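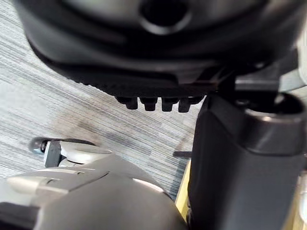 普伦科姆（Prumcombe）细线纹灰色地毯

品牌：Zellholm
系列：Prumcombe
花色：细线条纹，浅灰、中灰、近白
形式：整卷供应，按长度裁剪
幅宽：3米、4米
价格：3米幅宽每平方米88元，4米幅宽每平方米92元
适用：书房、工作间、卧室、办公室、活动室
销售与铺装：Ondano 地面材料店

为什么我们这么喜欢它

店里的灰色地毯很多，多到有时候客人站在样品架前面会叹气。灰色好像谁都会做，可真正铺到地上以后，有的发蓝，有的发闷，有的像一整块水泥板，怎么看怎么冷。普伦科姆是我们自己店里也铺了的一款（样品间和后面的小办公室都是它），每天踩、每天看，到现在还是觉得好看！

它的好看在线条上。整块毯面由很细的线状纹路组成，浅灰、中灰和接近白色的几种颜色挨在一起，中间偶尔夹着几道颜色深一点的带子。远看是一片安静的灰，走近了才发现里面有那么多层次，有点像铅笔在粗纸上顺着一个方向反复排线的感觉。纹路有明确的走向，但粗细深浅并不规整，所以不会像那种标准的黑白条纹一样晃眼睛。

花纹出自 Hatice Toprak 之手。她给 Zellholm 画过好几个系列，我们最偏爱的就是这一个。据她自己讲，最早的草稿是雨天在火车上画的，窗玻璃上的水被风拉成一道一道的斜线，她拿着一支快没墨的灰色笔照着画，画到笔彻底写不出来为止。草稿里那种断断续续、忽深忽浅的笔触，后来基本都留在了成品里。知道这个故事以后再看毯面，会觉得更有意思一点（至少我们是这样）。

关于颜色

灰色最怕只看屏幕就下单。每块屏幕的白平衡都不一样，手机开了护眼模式，浅灰能变成米色。请一定先要样品，样品免费，邮费也由我们出。

样品到手以后，请把它平放在地上看，别举在手里看。竖起来的时候光从正面打过去，颜色会比铺在地上亮不少。早上看一次，傍晚开灯以后再看一次，把它放到窗边，再挪到房间最暗的那个角落。朝北的房间里，它偏清爽；暖色灯泡底下，近白的那几道线会微微发黄，整体柔和很多。我们遇到过一位客人，白天觉得太素，差点退掉，晚上坐在落地灯旁边看了一会儿，又写信来把整个二楼都订了。

几种颜色里浅灰的面积感最强，所以它适合和深色的东西放在一起。黑色的办公椅、炭灰色的柜子、深胡桃色的书桌，压在上面都很精神。家里如果白墙白柜，它也不会抢，只是地面多了一层纹理。想要一点跳色的话，芥末黄和砖红的小件我们都试过，样品间里现在就放着一把砖红色的椅子，效果特别好。

线条往哪个方向走

这是铺这款地毯之前最值得花时间想的问题，比选幅宽重要得多。

线条顺着房间的长边走，房间会显得更深。走廊、长条形的书房这样铺很漂亮，从门口望进去，视线一下子就被带到尽头的窗户那里。线条横过来，窄房间会显得宽一些，但是在特别长的走廊里容易显得碎。

还有一种铺法是让线条和墙面成一个斜角，我们自己的办公室就是斜着铺的。坐在桌边低头看，纹路从脚边斜斜地滑过去，很活泼。斜铺会多费料，边角裁下来的三角形没办法拼回去，房间越小，浪费的比例越高。预算宽松、又喜欢一点变化的朋友可以考虑，别的朋友请安心顺着长边铺，一样好看。

拿不定主意的时候，可以把两三块样品并排摆在地上，站到门口看看，转个方向再看看。家里人进进出出都会发表意见，这个环节通常很热闹。

同一个空间里请只用一个方向。两块相邻的地毯如果方向不一致，线条会在接缝处打架，人一进门就能看出来。客厅连着餐厅的那种开间，哪怕中间有半堵墙，也建议当成一个房间来考虑。门扇关得上的两个房间就随意了，书房竖着、卧室横着都没有问题。

幅宽怎么选

先量房间，量最宽的地方，门洞和飘窗下面的凹进去的部分都要算进去。如果房间最窄的一边加上裁切余量还在3米以内，就选3米幅宽，整间没有接缝。超过了就看4米的。再大的房间需要拼接，我们会先画一张排版图发给您，图上标好接缝的位置和线条的方向，您点头以后才开裁。

接缝尽量避开门口和书桌椅子底下，最好藏到柜子边或者床底下去。这款地毯的好处是线条本身就多，接缝顺着线条走的时候很容易混进纹路里。横着接就难一些，所以排版图上我们一般都会争取让接缝和线条同向。

同一个房间的料请一次订齐。不同批次的灰色会有细小的差别，单独看看不出来，拼在一起就会有一条隐隐约约的分界线。如果打算过一阵子再铺隔壁房间，可以在订单备注里写一句，我们尽量从同一批里给您留。

底垫

我们搭配的是 Bakilana 底垫，样品间铺的也是它。踩上去有弹性，又不会软到让椅子腿陷进去，书架和文件柜放在上面也站得稳。底垫有薄款和厚款。卧室喜欢光脚走路的，选厚款，早上下床那一脚会非常舒服！放办公椅、经常推着小车走来走去的房间，选薄款。

如果地面下装了地暖，请先告诉我们，薄款才合适，而且要确认整体厚度。旧地面上原来有地毯的，请把旧地毯和旧底垫都清走。有的客人想省事，把新地毯直接铺在旧的上面，过一个夏天就开始起波浪，只好重新来过。

门也要提前看一下。地毯加底垫以后地面会升高，有些房门会擦到毯面。把样品和一小块底垫叠在一起，塞到门底下试一试就知道了，底垫的小样可以和地毯样品一起寄给您。

铺装之前

地毯到家以后，请让它在要铺的房间里平放一晚，把外面的包装膜拆开，室温和平时一样就好。卷着运输的料会有一点记性，刚打开时两头往上翘，躺一夜就听话多了。

地面要清扫干净，钉子、胶渍、腻子疙瘩都要处理掉。水泥地如果新做不久，请确认已经干透。大件家具提前搬出去，搬不动的可以和铺装师傅商量，分两半来铺，先铺一边，把柜子挪过来，再铺另一边。

打算自己动手的朋友，我们很鼓励！小房间一个周末完全能搞定。需要准备的工具有：

地毯刀和足够多的备用刀片
长钢尺
卷尺和粉笔
双面地毯胶带，或者倒刺条
踢边器（我们店里可以借）
护膝

下料时四边都要留余量，先大致铺开，确认线条方向没有歪，再一点一点修边。修边从背面下刀，刀片钝了立刻换。钝刀会把边缘扯毛，线纹在边上散开来很难再收拾。检查方向有个小窍门：在对面两堵墙之间拉一根线，让毯面上某一道深色的带子和它对齐，站远一点看，差一点点都逃不过眼睛。

日常打理

吸尘是最重要的一件事。顺着线条的方向吸一遍，再横着吸一遍，最后再顺着走一次，毯面会显得特别整齐。门口和桌子底下勤快一点，床底下可以偷偷懒。

浅灰和近白的线条上，深色的污渍会比较明显，洒了东西要尽快处理。先用干净的白布按压，把水分吸走，再用清水蘸湿的布从外圈往里按。千万别来回搓，搓了以后那一块的纹路会糊掉，看上去总像有一团影子。咖啡和茶用清水多按几次，通常就能淡下去不少；油渍先用一点点中性洗涤剂，在不显眼的角落试过再用。处理完以后压上几层白毛巾，让它慢慢干。

墨水、油漆、打印机碳粉这一类，请先别沾水。碳粉用吸尘器的细嘴轻轻吸走，剩下的打电话给我们，一起想办法。碰到整片发暗、自己收拾不了的情况，我们可以上门清洗，费用按面积算。

重的家具放久了会压出凹痕。把家具挪开，在凹下去的地方放一小块冰，化掉以后用勺子背把绒面轻轻拨起来，再晾干。办公椅常年在同一个位置转，毯面会有磨损，建议换软轮，或者垫一块透明的椅垫，这样线条还能看得见。

剩下的边角料请留着！小块的可以拿来修补，大一点的包个边，就是一块很好看的门垫。我们店里的猫窝底下就铺着一块，已经被踩得服服帖帖了。包边服务可以随地毯一起订，边带有浅灰、炭灰和黑色，炭灰色卖得最好。

客人常问的几件事

能不能铺楼梯？
可以，但是请交给师傅来做。线条要在每一级踏步上对齐，竖着走最好看。下单时请注明踏步数量和每一级的宽度，有转角的话再画个草图给我们，画得难看也没有关系。

能铺在厨房或者浴室吗？
不建议。水和油对浅色纹路都不太友好，地面返潮的地下室也请先做好防潮再来谈。

能当块毯用吗？
当然。告诉我们想要的长宽，我们裁好包边寄过去。块毯底下请配防滑网，木地板上尤其需要。

裁好以后能退吗？
按您的尺寸裁下来的料没办法退换，所以请把尺寸量两遍。没有裁过的整卷，收到以后不拆封可以退。

有没有别的颜色？
目前只有这一组灰。Hatice Toprak 说过想做一组偏绿的，我们比谁都着急，有了样品会第一时间挂到页面上来。

订样与下单

样品请在留言里写明收件地址，顺便说说打算铺在哪个房间、窗户朝哪边，我们会在回信里附上铺设方向的建议。已经有户型图的，直接发图最方便，手画的也行。

下单以后会收到一封确认信，上面有幅宽、裁剪长度、线条方向和底垫型号，请逐项看过再回复确认。裁剪和发货都在确认之后进行。需要上门铺装的，请另外约时间，师傅会带着踢边器和压边条过来，旧地毯也可以一并拉走。

欢迎来样品间脱了鞋走一走，砖红色的椅子随便坐，地毯刀和剪刀请留给我们来拿。

本页价格更新于2024年6月29日。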